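About Tasier Joint & Spine

We are an orthopedic practice of the unexciting kind. Most clinic websites will tell you that they are "patient-centered" and "state of the art." We have read plenty of those pages and have never met a clinic that claimed to be centered on something else, so we'll skip that and tell you how we work.

Dr. Yolandi Dlamini opened the practice after years of operating on knees in a large hospital group. She had started to doubt how many of those knees needed her. She still operates, and she still doubts. If you come in with a scan and a surgery date already in mind, expect to be asked what you've tried, for how long, and who told you it didn't work.

Zinhle Sibiya runs our rehab side. She is a physical therapist with 31 years behind her and little patience for gadgets. Salespeople bring us devices that buzz, squeeze, glow or chill. We ask for the trial data. Usually we get a brochure.

What we treat

Hips, knees, shoulders and lower backs, in adults. We don't treat children, and we don't do hands. We can refer you to people who do. We don't offer stem cell packages, "joint detox" or anything sold by the vial in sets of three. Patients ask about these every week and we don't blame them, given the advertising. Our answer is that the evidence we've seen doesn't justify the bill.

How visits work

A first visit is 48 minutes on the schedule. It sometimes runs over, and then the next person waits, and we're sorry about that. Bring your medication list and any imaging you already have. We won't order a new MRI just to have our own copy.

Wear or bring something loose that rolls above the knee. An elastic waist is easier than a button and fly if your hip or back is the problem.
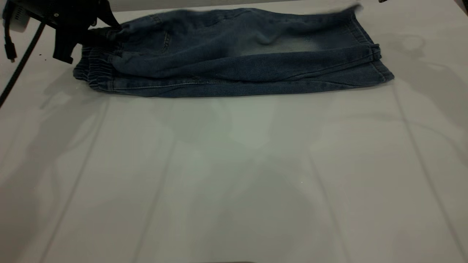

Denim with an elastic waistband, folded.

Ratings and awards

You may have seen "top doctor" plaques in other waiting rooms. We were offered one too, with a choice of frames and an invoice. Our wall has a clock on it. Online reviews are a bit better, but they mostly measure parking and front desk manners, and we'd ask you not to pick a surgeon on either.

Where we are

Second floor of the Buthelezi Building, Suite 200, with an elevator at the rear entrance. The desk opens at 7:30 a.m. We close for the first week of July.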